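Monday, November 2, 2020

14 shares 6 comments

The clocks went back over the weekend and I have been wandering around the house ever since feeling as if somebody handed me an hour and I put it down somewhere. I was awake at five, wide awake, and by half past I had given up and gone down in my socks to finish the quince. I know I said last year that I was done with quince. I say it every year. Then Irina Stanciu leaves a crate by my back steps and I go soft at the smell of them, and there I am again with a sore wrist and peelings up to my elbows.

Ten jars so far, and I think there are enough left for a small batch of paste if I don't dawdle. The first lot came out a lovely deep pink and set firm enough to stand a spoon in. The second is paler and a bit loose — I took it off too early because the phone rang — but it will be fine over rice pudding, and I am not going to boil it again just for pride.

It was Lenuța Ursu on the phone, wanting to talk about the bus. They are cutting the 31 out to Lakumdale after the new year, or at least cutting it down to mornings only, and she is beside herself. She has ridden that bus since she was a girl going in to the Winell works with her mother, and now she rides it to see her sister, and what is she supposed to do, come home at noon? I told her to write a letter. She told me she had already written two, and then she read me both of them, and they were very good letters, much better than anything I would have managed (she has a way of being polite that makes you want to sit up straight).

We got onto old kitchens after that, I can't remember how. She still misses the stove in the Vukov Street apartment, the one with the door you had to hold shut with a chair. I said I missed my grandmother's bread more than any stove, and then we were both hungry and had to hang up. 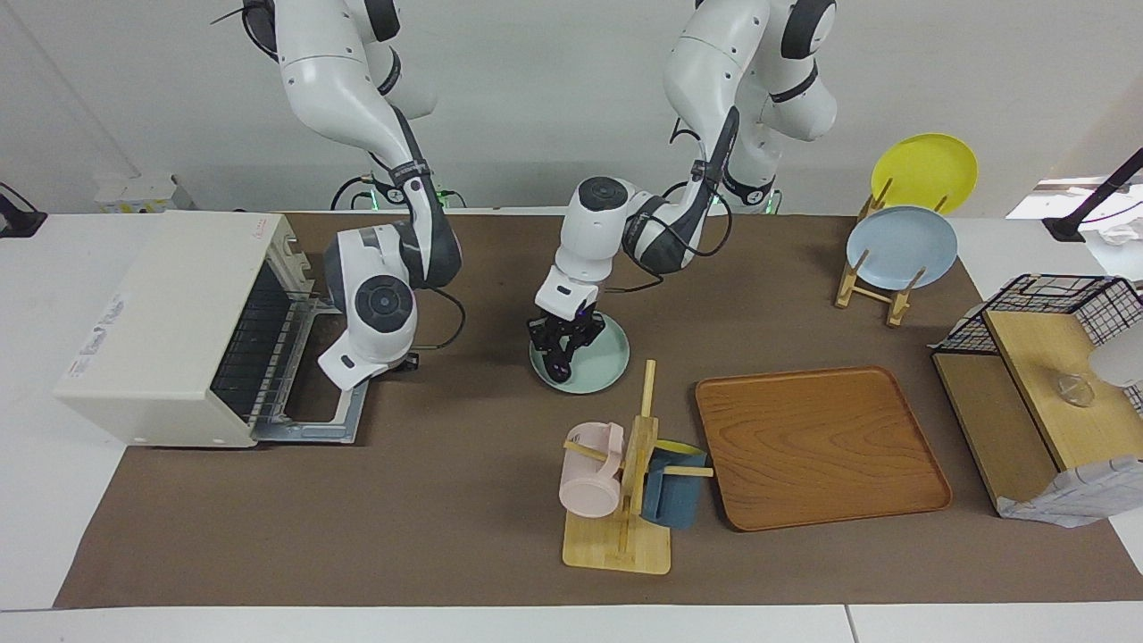
A toaster oven, and a wooden tray and mug tree. 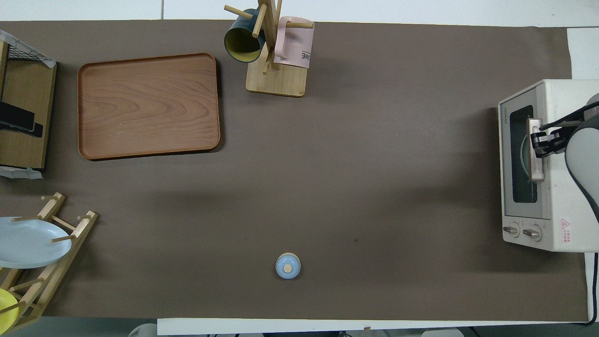

After lunch I walked down to the library to return the Figueiredo novel, which I never did finish. It has 238 pages and I stopped at 200, which Lenuța says is a sin, but I had stopped caring whether he went back to the island or stayed on the boat. I might ask for it again in December when the evenings are longer and I am more forgiving. I picked up a book of letters instead, a fat one with somebody's pencil marks all down the margins, and I have already found myself reading it for the pencil.

It was dark before I got home. I always forget how quickly it comes, that first week. There was woodsmoke all along the river path and a little boy in a yellow coat kicking every pile of leaves he could find, and his father waiting for him at each one with such patience that I slowed down just to watch.

Soup tonight, the bean one, and the end of the rye loaf. I should label the jars before I go up, or I will be guessing again by spring. Must call Irina too, and ask whether she wants her crate back.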